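Does Waiting Time Change the Taste? Cold Coffee in the Student Kitchen
Project report, second semester

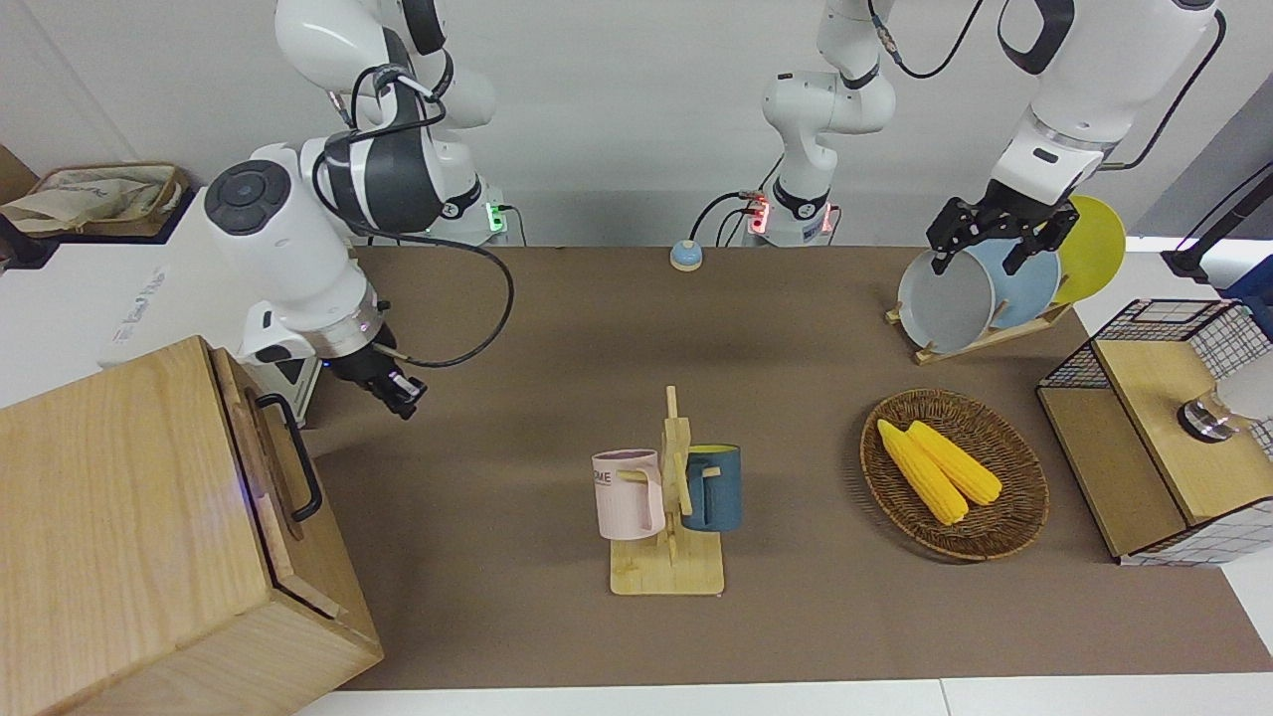

Department of Food and Consumer Studies – Project Group 2

Written by Vibeke Ásgeirsdóttir and Malou Bech

1. Background
Many students in our building make cold coffee in the evening and drink it the next day. The recipes we found give very different waiting times, from a few hours to a full day. We wanted to know if ordinary drinkers can taste this difference, or if they only believe that they can.

2. Method
We used one dark roast from Zoëga, ground coarse in the shop. For each batch we put 150 grams of coffee in a glass jar and added cold tap water to the same mark. One jar stood in the refrigerator for 8 hours and the other for 20 hours. Both were poured through paper filters and kept cold until the tasting.

The tasting took place in February, always at 10 in the morning. In total 70 students took part. Each person received three small cups, where two had the same coffee and one was different, and had to point out the different one. After this they wrote which coffee they liked best. No milk or sugar was allowed, and this caused some complaints.

3. Results
Of the 70 tasters, 38 found the correct cup. By pure guessing we would expect 23 or 24, so the difference can be tasted by at least a part of the group. The answers about liking were less clear. Among those who chose correctly, 21 preferred the short time and 17 the long time. The words used most often for the long one were "bitter" and "heavy", but a few persons wrote "chocolate" – for both coffees.

4. Problems
The first filtering went slowly and we had to throw away one batch. We also did not ask how often the tasters drink coffee, and this we regret. A person with three cups a day may judge in another way than a person who drinks mostly tea.

5. Further work
We would like to repeat the test with a light roast and to include a jar which stands on the table at room temperature. The full answer sheets are kept in the folder in room 213.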